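Come build with us — the Chambi workshop is looking for a few more hands

We have been building our pair of hand-held grippers, Starkine, in a small shared room since spring, and it has grown into more than Dineo and I can manage after work. We'd love two more people to join us on Saturday mornings from September, when we start teaching simple table chores with the grippers.

You don't need a degree or a shelf full of tools. If you like fiddling with things, can stand at a table for a couple of hours and don't mind doing the same small task 20 times over, you'll fit right in! Soldering is a plus, and so is sewing — we are forever patching mesh.

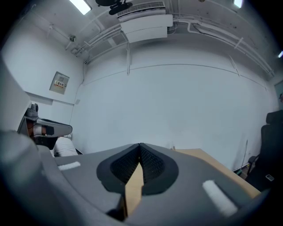
One gripper up close, with its black mesh and rubber rim, and a second gray one at left.

We start at 9 and stop when people get hungry. It's unpaid, I'm afraid, but we cover parts and lunch, and you're welcome to use the bench for your own projects during the week.

To join, drop a note in box 41 at the front desk or ask for me, Nia Humphreys, or for Dineo Coetzee. Tell us a little about something you've made, even if it never worked — we have plenty of those ourselves.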